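Collora Diary

October 27, 2024

So I've been teaching caps. Well, I've been recording caps, and hopefully some future model gets taught by what I recorded, but when people at parties ask what I do I just say I teach robots about laundry and hats, and then they want to know if it can come over and do their closet (no).

The task this month is called Urio, which is our name for a sorting job with baseball caps and clear bins. You sit down, you drive the two arms through the whole thing, you hit save, you mess the table up again, and you go. The target is 1000 good episodes. We started in September and I was so sure we'd be finished by now!

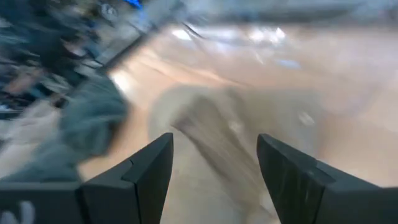 What surprised me most is how much of the work is the messing up. If I put everything back in the same tidy spots, the model learns my tidy spots and nothing else. So between runs I scoot things over, turn a brim the wrong way, squash a crown, let two of them overlap. My brain really wants to make a nice row, and I have to fight it every single time. I got in the habit of doing 10 episodes and then changing the layout completely, even if I liked the old one.

Speed is my other problem. I get comfortable, I start swinging the arms around, and then I check the wrist view afterward and it's a smear. Nasura, the little program we use for reviewing, lets me flag those, and my first full session had 36 flags in it. Ouch. I've learned to slow way down right before the fingers close, and to breathe, which sounds silly but helps a lot.

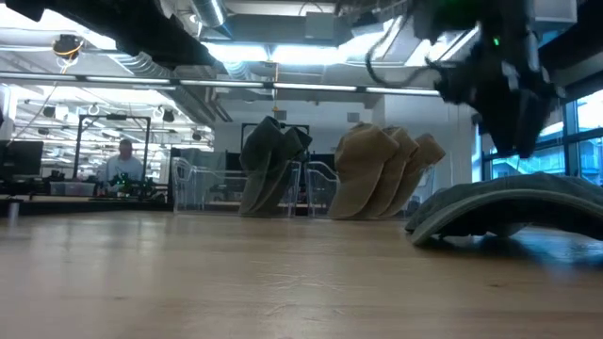

Filed under: Cloth, Caps & Other Floppy Things

Soft stuff is hard! A block is a block from any side, but fabric has moods. You pinch it an inch over from last time and it folds up into a completely different shape, and now your nice plan for the bin is useless. I keep those runs if I recovered well, by the way. A sloppy grab followed by a calm second try is worth having in the set, and I'd love to see more people save theirs.

I do toss a run if I froze in the middle trying to decide what to do. Long pauses are poison. The Ginley set we recorded before this one was full of them (mine, mostly) and the policy we trained on it liked to hover over things and think about life.
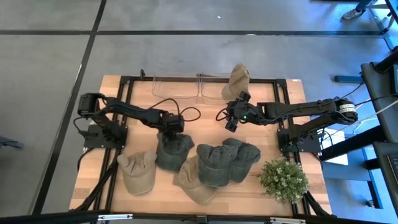 My settings for next week

Two arms still, same bins, slower default speed. I'm going to try leading with my left hand for half the runs, which I'm terrible at, so expect complaints. I also want to write the layout down before each batch so I stop repeating myself without noticing. If you record demos too and have a good trick for staying random, please leave it in the comments, I'll try anything.

This site uses cookies to remember your preferences. By continuing to browse, you agree to our use of cookies. Accept | Manage settings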